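Monday, April

Hot enough today that I got the old ice pop molds out. They were at the back of the cupboard with the jar lids, 9 of them, and one has a crack down the side so it only does for water. I rinsed them and made a batch of lemon and mint before breakfast. The freezer takes 4 hours if the door stays shut.
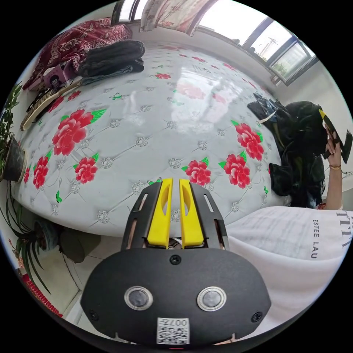

The first ice I paid for with my own money was from the cart on Gallgate, by the bus shelter. That was the summer of 2000. The man had a hand crank and a block wrapped in sacking, and he would pack the shavings into a paper cone and ask which bottle. I always had lime. My sister had cherry and bit the bottom off the cone, so it ran down to her elbow before we reached the corner.

The cart went a few years later. The Telik store put in a chest of wrapped bars and people bought those.

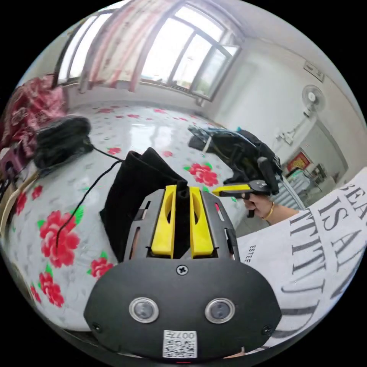
Can you get the same thing at home? A blender comes close, if you freeze the water in a shallow tray and break it up first, but the ice turns out coarser than it did off the crank.

I tried it again this afternoon with lime syrup from the Strachan market. Too sweet. I cut it with water and a pinch of salt and it was better. The syrup should go on a little at a time or it all sinks to the bottom and the top is plain ice.
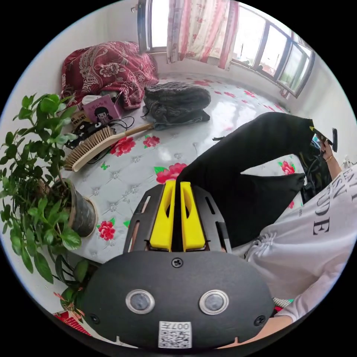

Lorna
Diary keeper and home cook

The lemon and mint ones set fine. They needed more lemon – cold dulls the taste, and I forget that every year. I ate two on the back step and left the rest.

There is a hand crank shaver for sale at the Zirum shop, 22 dollars, secondhand. The blade looked all right. I will go back on payday and ask if it comes apart for washing. 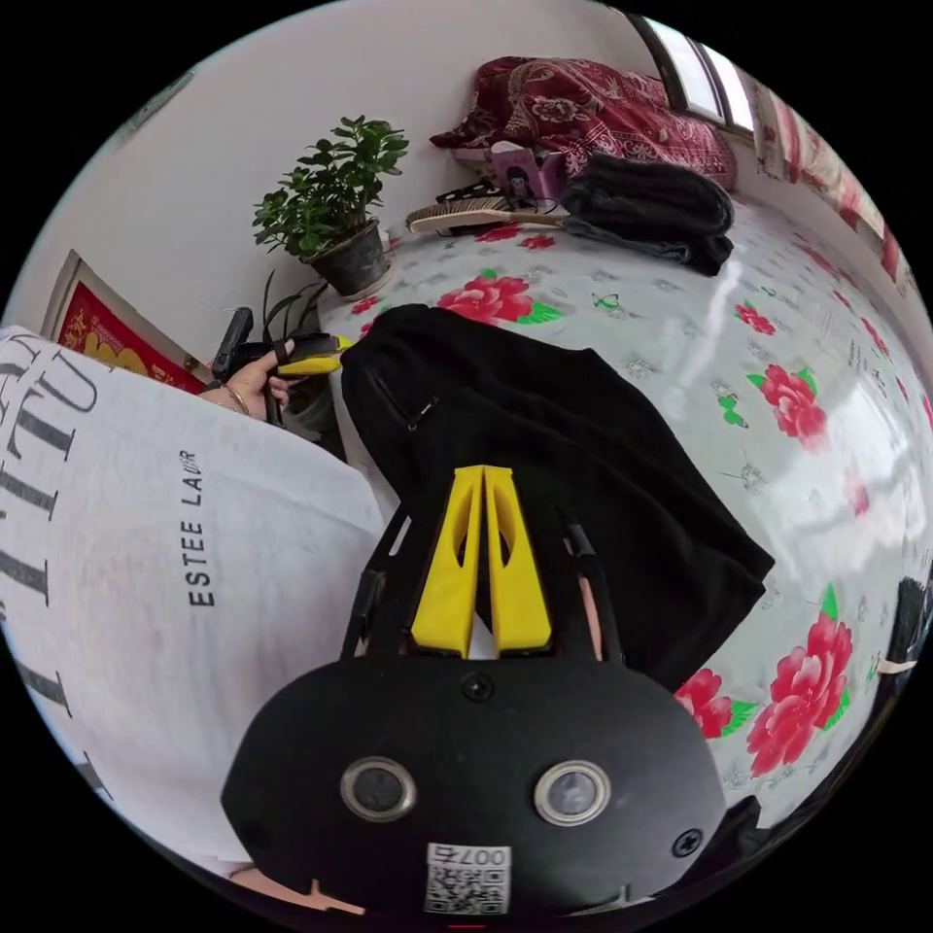 Monday, before supper

Tomorrow I want to try tamarind. I have half a block left, and it should be soaked tonight.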